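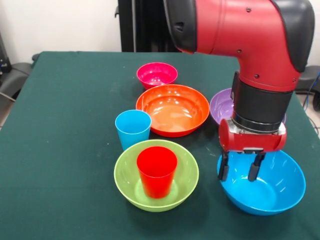

A large blue bowl and a small pink one on the green cloth

Colour comes first at Prirnow's summer show

The old seed warehouse at Prirnow has opened its doors for a summer exhibition of painting, print and ceramics, and it is a joy from the first room to the last. Under the title "Colour Comes First", the show brings together 78 works by artists living in the town and in the villages along the river, many of which have never been hung in public before.

It has been put together by the Cirnance print workshop with help from the Sorrentino gallery, which has lent eleven large canvases from its own store. The two have worked side by side before on smaller things (last spring's window display of linocuts was one of theirs) but this is the first time they have filled a whole building, and they have used every bit of it. Even the loading bay has a work in it, a long strip of dyed sailcloth that moves whenever the big door is opened.

Visitors start on the ground floor, in the yellow room. The walls have been left in their rough brick and the paintings are hung quite low, at a height where children can look straight at them. There is a run of nine small oils of the same allotment shed, painted over a single year, and they are wonderful: the shed goes from mustard to lemon to a sort of buttery grey, and by the seventh picture you have stopped seeing a shed at all. Opposite them is a huge abstract from the Sorrentino loan, four metres wide, which has not left its crate for more than a decade. It needed the goods lift and most of a morning to get it in.

Up the iron stairs the mood changes. The blue room has been given over to printmaking, and this is where the Cirnance workshop really shows what it can do. The screenprints are crisp and bold, but do spend some time with the etchings on the end wall, which are printed in an ink so dark that the blue only shows when you move to one side. One series follows the river from the weir down to the salt marsh in fourteen plates. Another takes old shipping labels found in the warehouse itself and prints over them in layer after layer of transparent colour, so that a place name or a weight in pounds comes up now and then through the blue.

The red room, next door, is smaller and louder. Textiles share the space with painting here, and there is a tufted rug on the wall, all scarlet and rust, that several people were seen trying very hard not to touch at the opening. (For anyone who can't hold back, a sample square has been pinned up by the door for exactly that purpose.) The paintings in this room are mostly figures: dancers, a brass band, a family squeezed round a table at a wedding. They are generous, warm pictures, thickly painted, and they look splendid together.

Ceramics have the top floor, where the light is best. The shelves were made from boards taken out of the old grain hoppers, and on them stand jugs, lidded jars and some very odd little towers, glazed in everything from chalky white to a green like wet moss. The potters have been asked to show one failure each alongside their finished pieces, a lovely idea. There is a teapot with a spout that has slumped into its own handle, and it may be the most photographed thing in the building. 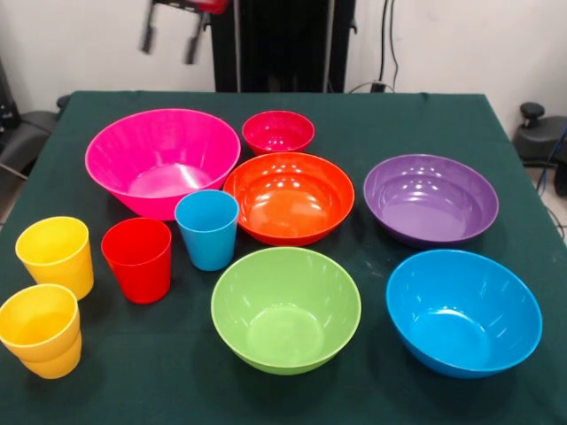 Bowls and cups in bright colours

Getting the warehouse ready took far longer than the hanging. It had stood unused for years, and the roof over the top floor let in water until it was repaired in March. A local appeal brought in gifts from 293 households, and a grant from the Jomau arts fund covered the lighting, the handrails and a new lift for visitors who can't manage the stairs. The lift is plain steel on the outside and, in keeping with everything else, bright orange within.

The opening weekend drew 2267 people, well above what either organiser had planned for. The café ran out of cake on the first afternoon and the printed guide had gone by the second morning, so a further 1000 copies were ordered and have now arrived. The guide is worth picking up. It has a short note from every artist, a fold-out plan of the building and an essay on pigments sold in the town's markets in the nineteenth century, including a purple that went off so quickly it had to be used by teatime.

The plan is for the show to change as it goes along. In July the red room will be rehung with a new set of works on paper, and the allotment oils will move upstairs to make way for a group of sculptures in painted wood. The Cirnance workshop will also bring one of its smaller presses into the loading bay, where visitors can ink up a plate and pull a print of their own to take home. Places at these sessions are free but there are only eight at a time, and they have been going quickly. Aprons are provided; old shoes are a good idea.

Evening openings have been added too, with the building staying open until 9 pm once a week. Those who went to the first one spoke of the yellow room at sunset, when the light comes in through the west windows and crosses the floor to the big abstract. Music is promised for the later evenings, with a string trio in the blue room and, on the last night, the brass band that sat for one of the paintings upstairs.

Schools have been quick to join in. A wall on the first-floor landing has been set aside for pupils' work, and it is already half full of collages, paper weaving and a very good tiger. New pieces go up every week, and any school in the Prirnow area can send work in by leaving it at the front desk, with the pupil's first name and age on the back.

There is talk of what might come afterwards. The Sorrentino gallery would like to lend again, and a winter show of drawing has been discussed, black and white only, which would make quite a contrast after all this colour. Nothing has been settled, but the new lighting will stay in place whatever happens, and the building has been booked for the rest of the year.

"Colour Comes First" is at the Seed Warehouse, Prirnow, until the end of September, from 10 am to 5 pm. Entry is free, with a donations box by the door. Dogs on leads are welcome on the ground floor. The café is in the yard behind the building and can be visited without going round the show.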